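Cans, Cups and Other Empties: A Gallery from the Danko Street Break Room

Photos and captions by Liam Hollis

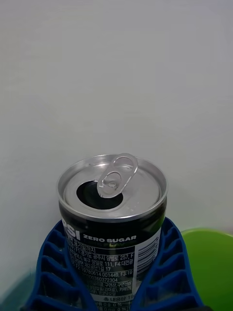
Why there is a gallery at all

The break room on the second floor of the old Danko Street building has one window, one sink and a refrigerator that sounds like a bus pulling away. For years it also had a drinks problem. People opened things, took two sips, got called to the phone and came back to a table full of identical cans, at which point everyone guessed. I drank a stranger's lukewarm root beer in February and decided that something should be done, and since I was the one complaining, it was me who did it.

What I did was buy holders. Then I started keeping track of the drinks people left in the room, partly to shame them and partly because the light in there is flattering in the late afternoon. Rangi Tawhiri from the print shop downstairs said I should put them on a page where the culprits could find them. The first one is at the top. The rest of the captions are below, and the pictures that go with them are on the corkboard by the sink, where they've been curling at the corners for a while now. Come up and look. Bring your own cup.

The can at the top

Zero sugar, black label, tab standing straight up like it has a question. The brand name has gone around the corner and left PSI behind, but I trust you all to work it out. The small print is in Korean, and there is a great deal of it. Rangi's theory is that the more zero there is in the sugar, the more there is to explain.

The blue ribbed holder is one of mine. It keeps the can upright, and that's the entire feature list.

A note on tabs: there are those who fold the tab back down after opening and those who leave it up. I'm a folder. I believe the can should be returned to a state of rest. The up-tab people say they'll get to it, and you may judge that for yourselves.

Corkboard, top row

1. Tea, abandoned. The bag is still in it. By the time I got the picture the tea had gone the color of a church pew, and the string had fallen in, so whoever wanted it out would have had to commit to using their fingers.

2. Same tea, Monday. I moved it a foot to the left to see if anyone would notice. It was a controlled experiment and the result was no.

3. Seltzer, grapefruit. Full. Opened, not touched, placed on top of the microwave and left to think about what it had done. This is the saddest drink on the board and I've had requests to take it down.

4. The Ondanano mug. It came free with a box of filters and has outlived the coffee maker the filters were for. The handle has been glued twice. Everyone claims to hate this mug and it is never, ever clean when I want it.

Corkboard, middle row

5. Iced coffee with the ice gone. Two distinct layers, like a geology lesson. Liam's rule of iced coffee (I'm Liam, so I get a rule) is that once you can see the layers, you have given up ownership.

6. Orange juice in a measuring cup. All the glasses were in the sink. I will say for this person that they poured themselves a very exact serving.

7. A paper cup inside a paper cup inside a paper cup. Hot chocolate. The person responsible told me one cup is too hot, two is fine, and three is for luck.

8. Water glass on the windowsill, late afternoon. Nothing wrong with it at all. I just like the picture, and it's my corkboard.

Corkboard, bottom row

9. The Zuvora bottle. Steel, dented, big enough to water a horse. It cost its owner more than my shoes and she leaves it here every weekend. The lid has a little button that requires two hands and a grudge.

10. Ginger ale with a straw. Bendy, striped. The drinker is a grown man with a mortgage and he has asked me not to name him. He knows I know.

11. Half a smoothie. Green. It separated before lunch. I took the picture from across the room and I stand by that choice.

12. The recycling bin, Friday version. Every can on this page ends up here eventually, or next to here, or leaning against the wall near here. The opening in the lid is easily wide enough. I measured it after an argument.

On the subject of the holders

People keep asking where I got them. They're made by Imolard, they come in a pack of 14, and blue was the color on sale. The box claims each one is good for 1000 washes. I've no plans to check, and judging by the state of the sink, neither does anyone else in this building. They fit a regular can. They don't fit the Zuvora bottle, and please stop trying, because one of them now has a split down the side and we all know whose it was.

If you use one, put it back on the shelf above the sink, open end down. If you'd like one of your own for home, leave a dollar in the jar and take it. Somebody has already left 70 cents and taken one, so I suppose we're negotiating.

Contributing

Rangi has offered to print the better pictures at a decent size for the hallway, provided I stop sending him the smoothie. Send yours to either of us or pin them up yourself. Drinks only, please. There was a sandwich on the board for a few days and it lowered the tone. Captions should be a line or two, and you can't use one to accuse a coworker unless the coworker is me.

The seltzer is still on the microwave if anybody wants it.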